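Florero: places to eat, drink, sit and look around in Dukmont

README and data card, June edition

Hi! Florero is my list of places in Dukmont, the old neighborhood on the harbor side of Merkum, between the fish market and the botanical garden. If you've ever spent a weekend in Merkum you've almost certainly walked through it, probably got turned around near the covered passage, and ended up eating something fried on a church step. I've lived there most of my adult life and I started keeping notes so I could stop answering the same text message from every cousin and ex-coworker who came to visit (where do we get breakfast? is the tower worth it?). The notes turned into a spreadsheet, the spreadsheet got out of hand, and now it's a dataset with a README.

What's in it

There are 1,941 rows, and each row is one place. A place can be a bar, a bakery, a shop, a courtyard you're allowed to walk into, a public fountain, a bench with a good view, a gallery, a stall in the market, or a door that people like to take pictures of. I went back and forth on the doors. They stayed in.

Everything sits in one plain comma-separated table, with a second, much smaller table for the walks. There are 13 walks, and each one is just an ordered list of place IDs plus a sentence or two from me on when to do it. The walks overlap quite a bit, and the one called Uphill Before Coffee really is uphill.

The columns, more or less in the order you'll meet them

id: a short code that never changes, even when the place does. If a bar closes and a different bar opens behind the same door, the new one gets a new id and the old one is marked closed.

name: what's on the sign. If there's no sign, it's what people on the street call it, and the next column says so.

name source: sign, menu, neighbors, or me. Please don't treat "me" as official. I named a staircase after my aunt.

kind: one word from the list of kinds at the end of the second table. A few places are two things at once (there's a bookstore that serves vermouth and does both well!) and for those I picked whatever you'd most likely go in for.

street and corner: street name in the local spelling, then the nearest cross street. I don't give house numbers, partly as they skip around so badly in the passages that they've never helped anyone find anything.

lat and long: taken on foot with my phone. In the narrow streets the signal bounces and a point can land on the wrong side of the block. If the point and the corner disagree, trust the corner.

hours: free text, local habits and all. "Late morning until the bread is gone" is a real value and I'm not going to convert it for you, sorry.

price feel: cheap, fine, steep. It's a feeling and it's mine. I'm a fairly cheap person, so read "steep" with that in mind.

noise: quiet, chatty, loud. Recorded at whatever hour I happened to be there, and the hour is in the column after it.

steps: yes, no, or one big one. Elvira Salazar talked me into adding this and then walked a good chunk of the neighborhood with me to fill it in. It's the column I get the most thank-you notes about.

notes: the fun part. Up to 4,000 characters per place, although most are a line or two. The long ones are mostly about sandwiches.

last visit: a bare month. If it's blank, I've only passed by the outside.

How I collected it

By walking, mainly. I do a loop in the early evening with a small notebook, and then I type it up at home before I forget what my handwriting means. Rosaura Sánchez covers the streets behind the garden and Gebremedhin Degefa takes the market end, where he knows far more stallholders than I ever will. We each write in our own style and I haven't smoothed it out, so if the notes suddenly get shorter and better, that's Gebremedhin.

We don't copy from review sites, and we don't take listings from owners who write in and ask for one. An owner can ask for a correction (please do!) and we'll go look. We pay for our own coffee. Once, a gallery on the harbor stairs sent a fruit basket, and Rosaura carried it straight back, pears and all.

The hours column is where things go wrong most. Dukmont doesn't keep hours the way downtown Merkum does. Plenty of kitchens shut in the middle of the afternoon, some open again at 7:30 and some just don't, and in the warm months half the shops drift later and later until they're practically bars. I used to write down whatever was on the door. These days I write what I find when I try the handle, with the posted hours next to it in parentheses if they're different.

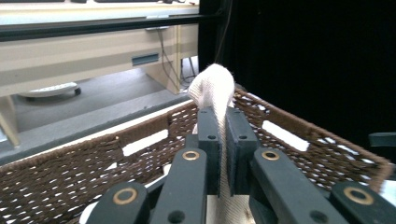 Wilson Londoño wrote to say he thinks that's backwards: the posted hours ought to come first, as those are what a visitor can check and complain about, and my luck with a door handle on one evening says very little about the next one. He'd also like the two split into separate columns so he can sort on them without picking parentheses apart by hand.

He's right on the second part and I'm working on it. On the first I'm stubborn. I've watched too many people stand in front of a dark window with a printed schedule in hand, and I'd sooner send them somewhere with the lights on. But once the columns are split you can use whichever you like, so maybe we'll both be happy. The split will come in with the next edition, and the old combined column will hang around for one more after that so nothing breaks.

What it's good for

Planning a slow day. Making a little map for a friend. Finding a quiet place to sit near a loud place to eat (filter on noise, then sort by distance, it works beautifully). Roxana Montoya used it for a class project on how a shopping street changes, and I loved reading that one, though she had to do a lot of cleaning first. It's also pretty decent for finding public fountains, which is a lifesaver in the hot months, when the climb from the harbor feels twice as long as it is.

What it's not good for

Please don't use it to work out rents or to decide where to put a short-stay apartment. I can't stop you, I guess, but the price feel column won't tell you anything and the neighbors would like to sleep.

It isn't a complete list either. We have far too many bakeries compared with, say, hardware stores, because I like bakeries. The blocks right by the train station are thin. The new waterfront strip past the customs house is nearly missing, and that's pure bias on my part. I find it windy and I don't like the chairs. If you're comparing Dukmont with another neighborhood, keep in mind that you'd be comparing it with the inside of my head.

Nightlife is patchy too. I'm in bed by midnight. Anything that only gets going after that comes from friends, and it's marked that way under name source or in the notes.

Known problems

Accents get mangled if you open the table by double-clicking it in some spreadsheet programs. Import it and choose UTF-8 and you'll be fine.

There are 32 places marked "moved?" with the question mark. We know they left, and we don't know where they went. A couple may have left Merkum altogether. If you spot one, write to me, I'd be so pleased, especially if it's the shoe repair man.

The Wikström fountain appears as two rows. It has a spout on each side of the wall and the two sides are a surprisingly long walk apart, so I've left it that way. Add them together if your project needs it.

Some street names changed when the city redid the signs along the old wall. I use the new ones. The old ones are in the notes where I remembered to put them, and people over a certain age will only give you directions in the old ones anyway.

The stalls in the market swap positions in winter. Gebremedhin's coordinates are the summer positions.

Updates

I put out a new edition when enough has changed to bother with, usually at the start of summer and again when the market moves indoors. Closed places are never deleted. They keep their row with closed set to yes, and you can filter them out in a second. I like having them there. Some of the best notes in the whole thing are about a lunch counter that's now a phone store.

Using it and passing it on

Take it, change it, print it, stick it on the fridge of your rental. All I ask is that you say it came from Florero and that you mention the edition, so people know how stale the hours are. If you build something with it, leave the notes as they are or leave them out, but please don't rewrite them under our names. That happened once with a hotel brochure and Rosaura ended up recommending a rooftop pool she's never seen.

Corrections

Send the id, what's wrong, and the month you noticed it. You don't need to fill in a form or anything. If you're disagreeing with an opinion, that's fine too, but it goes in a separate pile that I read with a glass of wine, and I can't promise the row will change. Complaints about the anchovy rating have all been received.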